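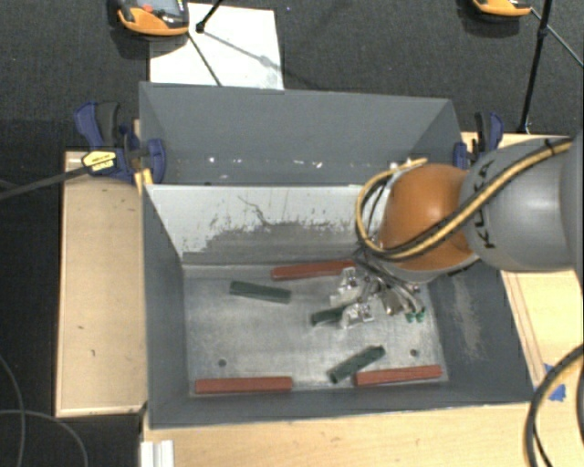
Page 4 of 36

Home Trips Hotels Packing Archive Contact

2023-03-01
Posted by Levchenko

Two hotels in Grokholm

I had to be in Grokholm for nine nights in October and ended up splitting the stay between two hotels. The first one only had a room for the first five nights, so I booked the second one for the rest. I'm writing up both, as I had a hard time finding anything useful about either before I went.

Grokholm is not a big place. The train station is on the west side, the old streets are in the middle, and the harbor is on the east side. You can walk from the station to the harbor in half an hour with a suitcase. There is a bus, but it runs twice an hour and stops early in the evening.

The Ukow

The Ukow is across the square from the station. It is a tall, plain building and the sign is small, so I walked past it the first time. Check-in took a few minutes. They asked for a card for the deposit and gave me a room on the fourth floor at the back, which I had requested by email.

The room was on the small side. The bed was a proper double with two separate comforters. There was a desk big enough to work at, one chair, and a row of hooks instead of a closet. I had four shirts and a jacket to hang and ran out of hooks. The shower had good pressure and took a while to warm up in the mornings.

At the back you hear very little. I had coffee one evening with another guest who was at the front, and she said the trains woke her at five every day. If you book here, ask for the back.

Breakfast is included and is served in the basement. Bread, cheese, boiled eggs, yogurt, two kinds of cereal, and a coffee machine with a line in front of it from seven thirty on. I went down at seven and had no trouble. On my last morning I was late and there was only the seeded bread left, and I don't like the seeded bread.

The wifi worked fine for email and video calls. You have to log in again every day with a new code from the front desk.

I paid 486 for the five nights, with the city tax on top. For the location I thought that was fair.

The Citby

The Citby is on the harbor side, in what used to be a rope warehouse. It is a newer hotel and a larger one. I walked over from the Ukow at noon and they let me leave my bag until the room was ready at three.

This room was much bigger. It had a sofa, a real closet, and a window looking at the water – or at the ferry ramp, to be exact. The ferry leaves early but it is quieter than I expected. What bothered me more was the air vent over the door, which hummed all night and could not be turned off from inside the room. I called the desk about it and they offered me another room on a lower floor. The vent there was quieter and I slept fine after that. The second room had no sofa and faced the parking lot.

Breakfast is extra at the Citby. I tried it once. There is more to choose from, including hot food, but I would not pay for it every day. A bakery on the corner opens at six thirty and sells filled rolls, and I went there the other three mornings.

There is a gym with two treadmills and a rack of weights. I used it one time. There is also a sauna, which has to be reserved at the desk the day before, and I never remembered to do it.

Getting to the station from here is the weak point. I took the bus when I left and it was eight minutes late. I still made my train, but I would leave more time if I did it again. A cab is quick if you can get one. The desk will call it for you.

Which one

For work I would stay at the Ukow again. It was easy to get in and out, and I was hardly in the room except to sleep. If I went with someone for a long weekend I'd pick the Citby and ask for the water side on a low floor. I don't know if they have that combination, and I forgot to ask at checkout.

A few other things. Most restaurants in the old streets close between lunch and dinner, and the kitchens stop at nine. The supermarket by the station stays open until ten. Both hotels have kettles in the rooms, but only the Ukow left tea. The harbor path is not lit past the second bridge – I turned around there and went back by the street.

I have a spring trip to book next and will post about that once I know the dates.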